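Earphone Sorting Week, Barkport
Posted Sat 6 May by Muchen Yan

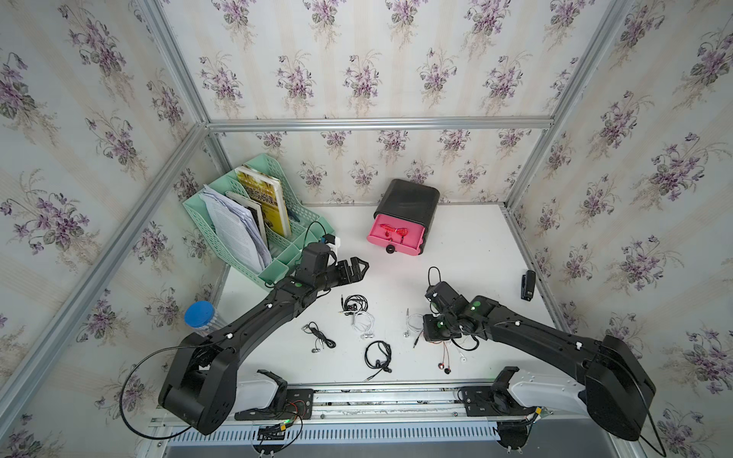
I have never believed in organizing earphones. You buy a box for them, you feel good for an evening, and by the end of the month they are all over the table again and the box has batteries in it. The people at Timwood sell an entire line of cable storage on the promise that this won't happen, and I spent most of April trying to find out if there was anything to it. The wallpaper with the purple violets has more order in it than my earphones ever did. Even so, a mint-green desk organizer is on the table with them, and I'm told plastic ones like that are "all most people need." Most people must own fewer earphones than I do.

The Timwood method, as printed on the card, says to spread everything out first and only then pick up one pair at a time. Fine. The spreading out I can manage without a card.

Lolham, which sells the competing pouches, says never to spread them out at all. Both firms claim their way takes 5 minutes. I gave each one 3 tries and never finished inside it, though the Lolham pouches did at least close.

As for winding cords around two fingers and tucking in the end — I've done it for years, and I still pull out a knot every time. The wired pairs that behave best are the ones I hang on a nail.

My advice, for what it's worth: throw out the pairs with one dead side before you spend a cent on storage. I kept two of those for years in case they came back to life.

Filed under: Desks & Drawers, Small Stuff, Doubtful Purchases

3 comments

tiongson_fan: The Tiongson clips work if you buy the bigger size. The small ones snap.

Marla: Lost me at the nail. Doesn't that bend the cord?

deskpile: Where is the wallpaper from? My aunt had violets like that in her hallway.

Contact | © Muchen Yan | Back to top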